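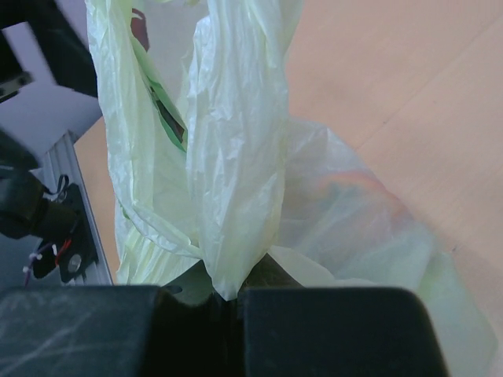
Plastic carrier bag (household use)

The thin plastic carrier bag, also called a T-shirt bag or handle bag, is a light sack of plastic film with two loops at the top. It is made to get groceries from the store to a kitchen table. Most of what is written about it concerns its second life in the home, and a good deal of that advice rests on very little.

Material and appearance

The film is thin enough to wrinkle at a touch and usually lets some light through. Pale tints such as yellow-green are common, as is a hazy white. Color is often taken as a sign of strength or of recycled content, but tint alone shows neither. A filled bag gives only a vague idea of what is inside: bright items come through as blurred patches, and dark ones as dull shapes.

Handles and closing

Household guides disagree about how a full bag should be closed. Maj-Britt Solheim's booklet The Sakville Kitchen recommends twisting the handles into a single neck and leaving them untied. Valter Engebretsen prefers a knot, and claims that a twisted bag always opens in the car. Neither writer describes any test. A twist is easier to undo, and a tight knot often has to be cut, which ends the bag's usefulness for anything except trash.

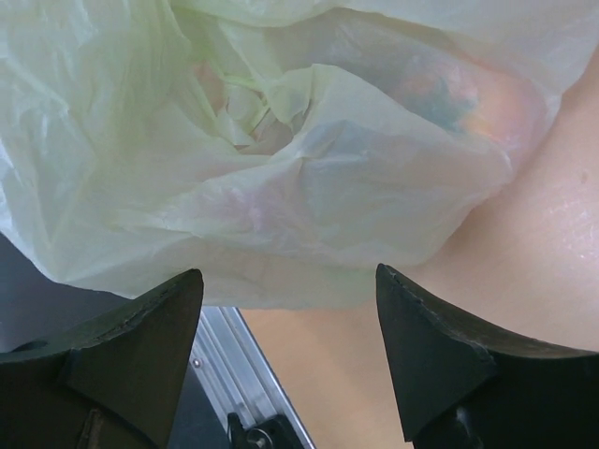
Crumpled film also tends to be stored badly. The usual habit is to push bags inside another bag until the outer one splits. Folding them into flat triangles is widely praised as a space saver, though the triangles come apart in a drawer and the folding takes time that few households keep up past the first week.

The Lavberg count

The figure most often repeated is that an average home holds 60 saved bags. It comes from a newsletter survey run by Ylva Tveit in Lavberg, which drew 569 replies. Readers were asked to guess, and people with a crowded cupboard were probably more likely to answer. Idun Sjögren later repeated the number without mentioning the guessing, and it has been copied in that form ever since.

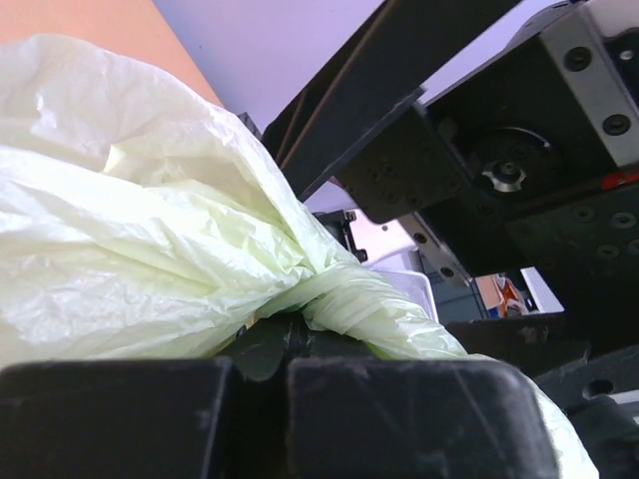

Claims about reuse are no firmer. Plustska, a maker of bag holders, says a carrier bag lasts through several shopping trips — it does not say what was carried, or how far. Boxes with sharp corners can stretch or puncture thin film on the first outing, while a loaf of bread hardly strains it.

Sorting and unpacking

Milan Van Beek advises emptying every bag on a table before putting anything away, then smoothing the film flat with the palm. The first half is sensible, as small items get lost in the folds. The smoothing does little, and the creases stay.

See also: Bag holder; Grocery unpacking; Drawer storage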